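Argate Home Rower: Owner's Guide
Section 4: Setting up for your first rows

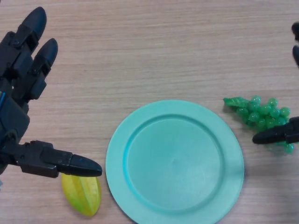

Read this section after you have finished assembly (Section 3) and before anyone rows. It covers where to put the machine, how to adjust the footplates, how to set the resistance and how to get through the first few sessions. Allow 40 minutes the first time.

4.1 Placing the rower

1. Choose a level floor. Thick carpet lets the front feet sink and tilts the rail, so put a firm mat under the machine if you have no hard floor.
2. Leave a clear space of at least one arm's length on both sides and behind the end of the rail.
3. Turn the levelling foot under the rear leg until the rail no longer rocks. Tighten the lock nut by hand, then give it a quarter turn with the spanner.
4. Sit on the seat without strapping in and slide up and down the rail. The seat should stay where you leave it. If it drifts towards the front by more than a hand's width, check the floor again.

CAUTION: Keep children and pets away from the rail while the seat is moving. Fingers can be trapped between the rollers and the rail.

4.2 Adjusting the footplates

The footplates slide on a toothed track with 10 positions. Position 1 is for the smallest feet. Most adults end up somewhere in the middle.

1. Lift the heel cup away from the track and slide it up or down.
2. Press it back until it clicks.
3. Put your foot in with your heel against the cup. The strap should cross the widest part of your foot, over the base of the toes.
4. Pull the strap snug. You should be able to lift your heel a little without the foot slipping.
5. Do the same on the other side and check that both plates are in the same position.

Note: Row in flat, thin-soled trainers. Running shoes with a thick heel push the knees up and make it harder to reach forward.

4.3 Setting the resistance

The dial on the right of the fan housing goes from low to high. A higher setting makes each pull feel heavier. It does not make the session better in itself, and beginners who start high usually tire in the lower back before their legs have done much work.

1. Turn the dial fully to low.
2. Row gently for two minutes.
3. Turn it up one mark at a time until you feel the legs working at the start of each stroke.
4. Write the setting down. Use it for all of the first month.

4.4 The stroke

1. Start with your shins upright, arms straight and shoulders just ahead of your hips.
2. Push with the legs. Keep the arms straight until the legs are nearly flat.
3. Swing the body back slightly, then draw the handle to the bottom of the ribs.
4. Straighten the arms, lean forward from the hips, and only then bend the knees.
5. Take twice as long coming forward as you took going back.

If the handle has to be lifted over your knees, you are bending them too early. Slow down until the order feels natural.

CAUTION: Do not let go of the handle at the end of a stroke. Walk the seat forward and rest the handle in its hook. A handle released under tension can damage the housing and hurt anyone in front of it.

4.5 The first sessions

The plan in this guide was written by Theda Görtz, who coaches indoor rowing for Argate. It assumes you are healthy and have not rowed before. Ask your doctor first if you have a heart condition, a back injury or have been told to limit exercise.

Sessions 1 to 3: Row for five minutes, rest for two, row for five. Keep to 18 strokes a minute, shown at the top left of the monitor.
Sessions 4 to 6: Add a third five-minute piece, with the same rest.
Session 7 onwards: Row one piece of 10 minutes, rest for three, then row another at the same rate.

Leave a day between sessions. Mild stiffness in the thighs and upper back is normal. Stop if you have sharp pain, dizziness or tightness in the chest.

4.6 After each session

1. Wipe the rail and seat with a dry cloth.
2. Loosen the foot straps.
3. Leave the handle against the housing, out of its hook, so the return cord is not kept stretched.
4. Switch the monitor off. It does this by itself after five minutes, but the batteries last longer if you do it by hand.

For noise from the rollers, see Section 6. For replacing the return cord, see Section 7.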